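Ticket 142: Purchase request, second arm and printed grip blocks
Product: Flarnent table arm
Customer: Konura, meal assistance project
Opened by: Marcelino Toledo
Status: Waiting for customer

February 4, 2023, first message

Good morning. We are preparing our budget for the next period and I must deliver the list of equipment before the end of April. At present we have one Flarnent arm, which we use for the handling of cutlery and small kitchen tools. We would like to buy a second one, but I have some doubts about the small parts and I prefer to ask before I sign anything.

My first doubt is about the grip blocks. We print them ourselves, in blue, and we fit them around the handles so that the fingers have a flat side to hold. The blocks get marked on the surface, and I do not know if I should plan them as a part that is bought once or as a material that we consume. The quotation from Rebelo has 60 blocks in it. The quotation from Trinach has none, but it includes 2 spools of filament.

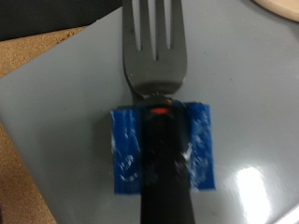 Do we have to replace a grip block as soon as it shows scratches?

Marks on the surface alone are no cause for replacement. Change the block when it turns on the handle, when it has a crack, or when the gripper closes on it at a different width than the one you have saved.

Reply from support

Thank you for the clear message. For the budget we advise to put the blocks under consumables, on a separate line from the arm. Please do not order all 60 at the start. If you change the handles later, the opening in the block will not fit any more and the rest of the box is lost. Ask Rebelo if they can deliver in smaller lots at the same price.

For the second arm, please check also these points with each supplier:
- whether the power supply is included
- whether the finger pads are the same model as on your first arm
- who pays the transport if the arm must return for repair

Reply from Marcelino Toledo

I have called both. Rebelo accepts smaller lots, but the transport is charged every time. Trinach includes the power supply, and the pads are the same. Their repair transport is paid by us, so I have reserved 500 euros for it. My manager asks if this sum can stay in the budget when it is not used, but this is a question for our own accounts office.

One point is still open: is the saved width copied from the first arm to the second, or must we teach it again?

Reply from support

The file can be copied. After copying, close the gripper one time on a block and compare the value. If it is different, teach the width again on the new arm only. Please send us the final quotation when you have it and we will check the part numbers. The ticket stays open until then.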